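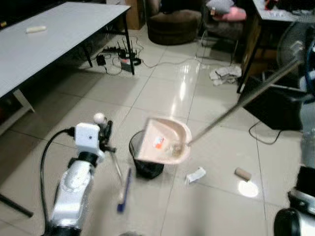 Chapter 11
Paying the Trades: Liens, Holdbacks and Unpaid Work

Learning goals

By the end of this chapter you should be able to explain how money moves down a construction contract, define a holdback, and describe the steps a subcontractor takes to preserve a lien claim.

11.1 A dispute at Siltthorpe

In February, the electrical subcontractor on a seed-cleaning plant at Siltthorpe stopped work. Rupert Tanner ran a small crew and had sent the general contractor, Jolbridge, three invoices. The first was paid in full. The second was paid in part. The third, for $298,000, was not paid at all.

Jolbridge's position was simple. The owner, a grain handler called Skindedell, had held back its own progress payment over a complaint about the concrete floor, and Jolbridge said it could not pay money it had not received. Tanner's crew had never touched the floor. Their work had been inspected and passed.

Tanner had no contract with Skindedell. His agreement was with Jolbridge alone, so under ordinary contract law he could sue only Jolbridge. If Jolbridge ran out of money, a judgment against it might be worth very little.

Lien legislation was written for this situation. It gives a person who supplies labour or materials to improve a piece of land a claim against the land itself, whether or not that person ever dealt with the owner. Tanner registered his lien on the title to the plant property. Skindedell's lender, which was about to advance more funds, would not do so until the lien was cleared.

11.2 The contract chain

Most building projects are arranged as a chain. The owner hires a general contractor. The general contractor hires subcontractors for the separate trades, and they in turn buy from suppliers or hire smaller firms. At Siltthorpe the chain ran from Skindedell to Jolbridge to Tanner, and from Tanner to Wyss, a wholesaler that sold him cable and panels on credit.

Money travels down the chain, and a stoppage at any point affects everyone below it. Wyss had its own unpaid account by the time Tanner registered his claim. Its credit manager, Benedikt Zwahlen, had to decide whether to register a separate lien for the materials or wait for Tanner to be paid.

11.3 Key terms

Lien: a claim registered against the title to land as security for a debt.

Holdback: a share of each payment that the payer must keep for a set period, so that a fund exists for lien claimants.

Preserving a lien: registering or giving notice of the claim within the time allowed. A claim that is late by one day is usually lost.

Perfecting a lien: starting a court action to enforce a claim that has been preserved.

Time limits and holdback rates differ between provinces. Check the statute that applies where the land is located, even if your firm's office is somewhere else. Section 11.4 sets out how to work through a statute and find the date on which time starts to run.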